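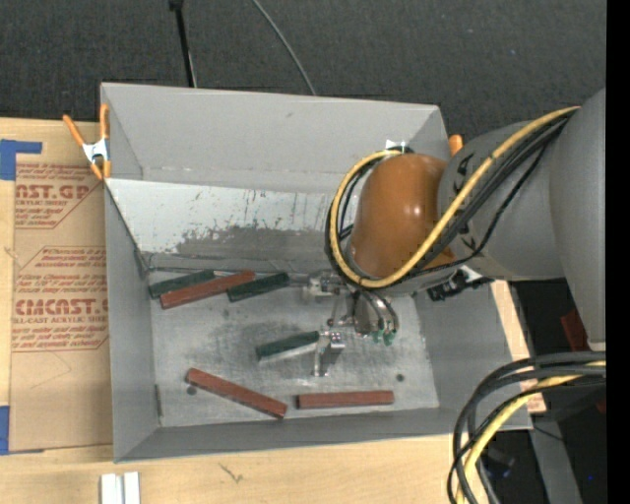
What does a picking system need before it can learn to empty a bin?
It needs a large set of recorded grasps, including the ones that fail, each stored with a view of the bin before the gripper closed.

WEVTHORPE – Karnonel announced in May that it has opened a collection program at its Wevthorpe workshop to gather grasping examples for Nel, the learning system behind its bin-picking software. The program is carried out jointly with Zoltel, which supplies the recording software and checks each batch before it is released for training.

The work centers on plain rectangular blocks, green and reddish-brown, lying at different angles in an open metal bin with sloping walls. A robot arm reaches in and attempts to take hold of a single block. Every attempt is recorded with the position of the gripper, the camera view and the outcome. Between attempts an operator may rearrange the blocks so that the system meets new angles and overlaps.

"Simple parts are a good place to begin," said Dilani Dewan, who directs the program at Karnonel. "A block that lies flat near a wall is a different problem from one resting against its neighbor, and Nel has to see both many times. We keep the failed grasps in the set and label them with the same care as the others."

Collection runs in two daily shifts, each staffed by operators who have completed Karnonel's internal labeling course. A session lasts up to 13 minutes and is followed by a short review, during which unclear outcomes are marked and set aside. Zoltel returns its comments on a batch within five working days.

The first release of the set will cover rigid blocks only. Karnonel and Zoltel have agreed on a second stage with parts of mixed shape – brackets, short tubes and molded caps – to be recorded under the same procedure and in the same file format. Current users of the Karnonel picking software will receive the updated Nel model through the regular support channel.

Companies that wish to submit sample parts for the second stage may write to the program office at Karnonel, Wevthorpe. Parts should be clean, free of sharp edges and accompanied by a drawing.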